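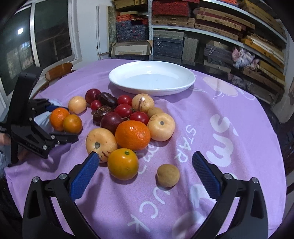 Zoi Sfakianakis wrote to me after the last gallery that a pepino should be eaten cold, with a spoon, standing up at the sink, and that anyone who puts one in a cooked dessert ought to have their oven taken away. I have thought about this a good deal since then (I had made a crumble) and I've come around to her side of it, mostly.

Fruit on the purple cloth
December 1, 2019

Welcome back to the fruit table, or welcome for the first time if you wandered over from the jam pages! For anyone new, I keep a little gallery of whatever fruit has come into the house, put out on the round table with the lilac cloth under it, and I write a bit underneath about what things are and how we eat them. It started as a way to remember the names. I would come home from the market at Clirnonholm with something odd in the bottom of the bag, enjoy it very much, and then have no idea what to ask for the next time. So now it all goes on the table first and in the kitchen second, and my family has learned to ask before they help themselves.

Pepino melon, with mandarin, tangerine, cherry tomatoes and a plum
The pale yellow ones with the purple streaks are the pepinos, and they are the reason for this page. If you've never had one, think of a honeydew that once spent a summer next door to a cucumber. The sweetness is very mild, and people who are expecting a big tropical flavor can be a bit let down by the first bite, so I always tell them to have a second one before making up their minds. The stripes vary a lot from fruit to fruit and you shouldn't read too much into them. I go by the background color, which I like to be properly yellow, and by a gentle press near the stem end.

Keeping company with the tomatoes
Pepinos and tomatoes belong to the same family of plants, which pleased me so much when I learned it that I told the man at the Valdebenito stall, who of course already knew and was very kind about it. They do go well together. Cut the pepino into chunks, halve the cherry tomatoes, add salt, a squeeze of tangerine and whatever green herb is still alive on the windowsill, and let the bowl sit for ten minutes or so while you find the forks. My aunt adds onion. I don't.

The citrus
There's a big orange mandarin in the middle of everything and a smaller tangerine toward the front, and I know some of you will want to discuss the difference, as you did in April, at length. I call the big ones mandarins and the little ones tangerines if that is what the sign says. The pepinos were 93 cents each, by the way, and I forgot to write down what the citrus cost, so please don't ask!

The small tan ones
I'm going to leave these without a name for now. To my eye they could be longans, or they could be small sapodillas, and I'd sooner wait than put the wrong label on them and have it copied all over the place. If you do know, please write and tell me how you'd settle it by looking at the outside. The dark mottled fellow toward the back and the purplish oblong one beside it are open to suggestions as well.

The plum
Only one, a deep reddish purple, and I have nothing clever to say about it. I love a plum. I will always buy a plum.

A few bits of housekeeping while you're here. The oval white plate is the same one I use for serving, and several of you have asked whether I'd sell it, and no, I'm sorry, it was my grandmother's and it has survived four kitchens. The Humitz seed list is out again and has pepino on it, for those who want to try growing their own. Mine were started indoors and then sulked on the porch for months, though my neighbor had a lovely crop from the very same packet, so don't let me put you off.

Pirno asked last time for a proper index of all the fruits in the gallery, in alphabetical order. I have made a start and got as far as the apricots. It will go up when it's ready, and the old pages will stay where they are in the meantime so your bookmarks should still work.

Next page: quinces, and what I did wrong with the quinces
Previous page: persimmons, two kinds
Write to me about the small tan ones
Back to the fruit table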